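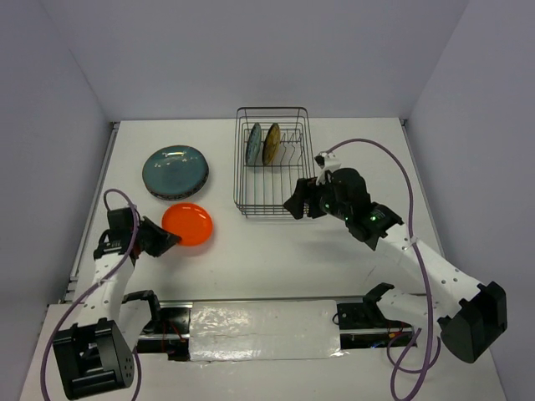
Planning to buy a robot starts with a job. Before anyone looks at prices, the buyers write down what the robot must do, how often, and with what objects. A small job such as putting plates into a rack can need more equipment than you would expect. One arm may be enough if every plate starts in the same place. Two arms, one on each side of the table, can reach more of it, but they also mean two grippers, two sets of cables and two lots of repairs. The table counts too, and so do the rack and the plates. All of it goes on the list.

The list is called a specification, or spec for short. A spec for a plate-sorting robot might say:

Objects: plates and shallow dishes, different sizes
Heaviest object: 900 grams
Reach: 60 centimetres from the base of the arm
Speed: 40 plates in an hour
Number of people trained to use it: 4

Each line rules some machines out. An arm that can lift only 500 grams is no good here, even if it is cheap. An arm that can lift a car engine would work, but the buyer would be paying for strength that is never used.

What does the money go on?

The arm is usually the first thing people think of. It is one line in the budget. A budget is a plan for spending, and a robot budget normally has these lines as well: grippers, cameras, a computer, cables, a table or stand, safety equipment, training, and spare parts.

Sakda Kaewkla plans equipment for the Pralcombe workshop. Each May he writes two budgets. The first covers what must be bought once, such as the arm. The second covers what must be bought again and again, such as finger covers. The second budget is smaller, but it comes back every year -- the first does not.

Choosing a gripper

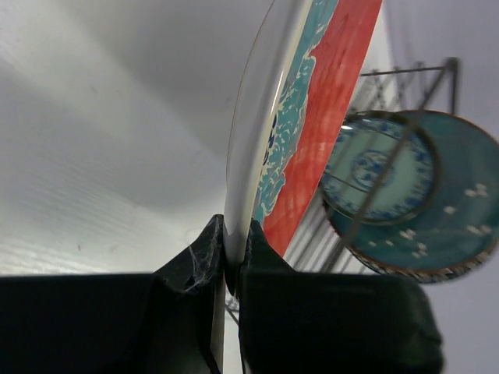
A two-finger gripper holding a patterned plate by its edge.

Plates are thin, smooth and easy to chip. A gripper for plates has to close firmly enough to stop the plate slipping and gently enough not to break it. Narrow fingertips help when plates stand close together in a rack. Wide ones spread the force better. Buyers often ask to test both kinds with their own plates before they order.

Comparing offers

Suppose two sellers, Ziker and Somboon, both offer an arm that meets the spec. Ziker's arm costs less. Somboon's price includes a gripper and a day of training. To compare them fairly, add the missing items to Ziker's price, then look at the totals.

Words to know

Gripper: the part of a robot arm that holds things.
Payload: the most weight an arm is able to carry, including its gripper.
Quote: a written price from a seller.
Spare part: a part kept ready to replace one that wears out.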